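The Last Shift at Plarklow

To the Board of the Rernby Light and Power Undertaking.

I have the honour to submit my report on the closing of Plarklow generating station, as instructed in your letter of May last. The Board asked for a plain account. I have tried to give one.

The station was built to serve the mills and, after the mills, the trams. When the trams went it served the houses. Its three boilers were fired by hand until my predecessor, Mr Gumus, had the chain grates put in, and the log for that winter records his satisfaction in a single word, which I shall not repeat to the Board. At its height the station employed 200 people. On the day I took charge there were 16.

Notice of closure was read aloud in the turbine hall by the Deputy Engineer, Mekdes Gudeta. She read it twice, the second time with number two set shut down, as the men at the far end had not heard. No questions were put. The set was then returned to load.
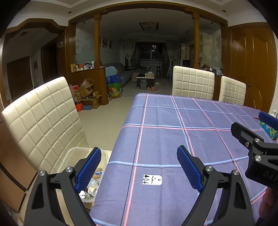

Reading time: 3 minutes

The Board will wish to know why the station remained on the bars for 143 minutes beyond the hour appointed. The responsibility is mine.

At ten o'clock I gave the order to reduce load. Miss Gudeta reported that the interconnector from the coast was carrying its full share and that Rernby would not notice our going. I went up to the control room to see this for myself. From the window there one can see the whole of the lower town, and it was lit as far as the canal. I asked her to hold the last set at its minimum until I had finished my inspection.

I inspected the condensers. I inspected the coal store, which had been swept. I inspected the battery room, where Cui, our oldest fitter, was topping up cells that were to be sold for scrap in the morning. I asked whether he had been told to do so. He replied that it was the day for it. I signed his sheet.

When I returned, Miss Gudeta had set two chairs before the panel. The needle stood very low. She asked whether the inspection was complete, and I said that I believed there was still the matter of the stair lamps. She went and looked at the stair lamps. They were found to be in order, and she entered them in the log.

At 12.23 I opened the breaker with my own hand. The lower town stayed lit. The turbine took a long time to run down, and the shift remained in the hall until it had stopped.

I regret the additional coal, the cost of which may be deducted from my final salary. The keys are enclosed, with the exception of the key to the battery room, which Cui has asked to return in person.

I remain the Board's obedient servant,

Olaia Escobar
Station Superintendent, Plarklow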